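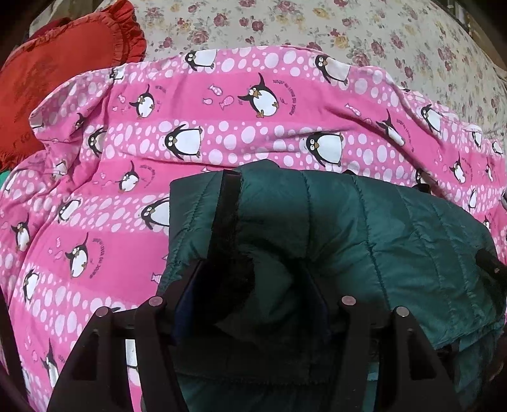
Penguin Print Fleece Blanket, Pink
Palacios Children's Bedding

Item no. 914
Availability: In stock at the Pustdale warehouse
Sold individually

Product Description

The Palacios Penguin Print Blanket is a soft fleece throw intended for children's beds, nap areas and family rooms. Cartoon penguins are printed across a pink ground, together with white dots in the manner of bubbles. The penguins are drawn with black backs, white bellies and large round eyes, and they waddle, lean and dance in different directions, so that the pattern may be used either way up. Brighter and lighter pinks alternate in bands, and the dots fall within the lighter ones.

The blanket is suitable for use over a standard bedspread or as a middle layer beneath one. It may be combined with plain or patterned bedding. Customers who already own a floral bedspread in cream and rose will find that the pinks sit comfortably beside it. A solid dark green or navy quilt is also a suitable companion where a quieter bed is preferred.

Specifications

Material: Polyester fleece
Fabric weight: 200 grams per square meter
Main color: Pink
Print: Penguins and bubble dots
Finish: Turned and stitched hem on all sides
Minimum order: 1 (households), 4 (schools and care providers)

Use and Layering

Fleece holds warmth without adding much weight. In mild weather the blanket may be used alone. In colder months it should be placed under a quilted cover, which keeps the fleece from sliding during the night. For daytime use, the blanket may be folded lengthwise and laid across the foot of the bed, or left loosely over the bedspread for reading and play. 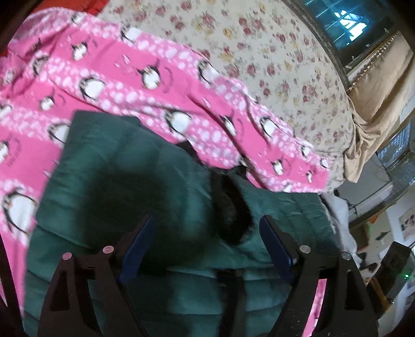

Quilted covers have a smoother face than fleece and will shift if the two are simply laid one over the other. Tucking the lower edge of the blanket beneath the mattress before the quilt is added will correct this. Faux fur throws and other long-pile items may be used on the same bed, but they should be shaken out separately, as loose fibers collect readily on the fleece.

Care Instructions

Wash before first use, separately from other items.
Machine wash cold on a gentle cycle with a mild detergent.
Do not use bleach or fabric softener.
Tumble dry on low heat or hang to dry.
Do not iron the printed face.
Close all zippers and hook fasteners on garments washed in the same load.

A small amount of lint is normal during the first washes. Slight variation in shade between production runs should be expected. Customers who require matching blankets for a shared room are advised to place a single order.

Storage

Store clean and fully dry in a cotton bag or on an open shelf. Long storage under heavy items will flatten the pile; a short tumble without heat will generally restore it.

Ordering and Delivery

Orders are accepted through the Flolitik online catalog and at the Geltcombe showroom. Orders received before 11 a.m. on a business day leave the Pustdale warehouse the same day. Institutional customers may request an invoice at checkout.

Unused blankets may be returned in their original packaging. Washed items cannot be accepted except in the case of a fault in the fabric or stitching. Please quote the item number in all correspondence.

Product information revised March 1, 2025.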